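Table cover for craft fairs: velvet or plain polyester?
Asked in Market Stalls & Craft Fairs by tealcorner 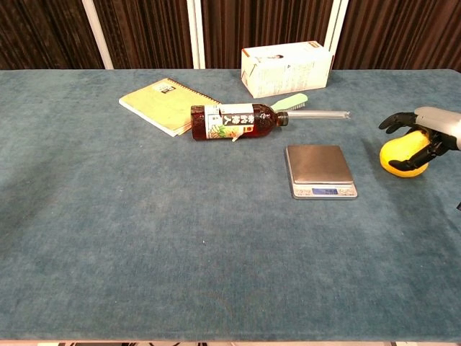

I sell soap and a few candles, and I've got a spot at the Prarkinby spring market in March. My old cotton sheet looks like, well, a sheet. I want something with some weight to it that doesn't blow up every time the door opens. I keep going back and forth between a velvety fabric and the plain polyester covers that everybody seems to buy. Does velvet hang on to dust and soap crumbs as badly as people say? I'd love to keep it under 90 dollars, and I have no iron at the venue!

pinsandneedles
Velvet, if you're willing to brush it. I bought stretch velvet off the bolt at Giment and it's been to 13 markets now. It rolls up on a cardboard tube so it never creases (do not fold it, I learned that the hard way, the lines took weeks to come out). Crumbs do stick, so I keep a lint roller under the table and go over it before opening. Candle wax is the real trouble. Put the candles on a tray.
Oh, and check which way the nap runs before you cut. If you join two pieces going opposite directions they'll look like two different colors under hall lights.

stallholder454
polyester. wash it, hang it, done

quietkiln
I'd go in between and get felt. It's cheap and it hides scuffs okay, but it pills where boxes get dragged across it, so lift your stuff. For the blowing around, sew a few curtain weights into the corners or use those clips for picnic tables. Also ask the organizers whether covers have to reach the floor on the front side. Mine did, and I was short by a hand's width and ended up pinning on a strip at seven in the morning.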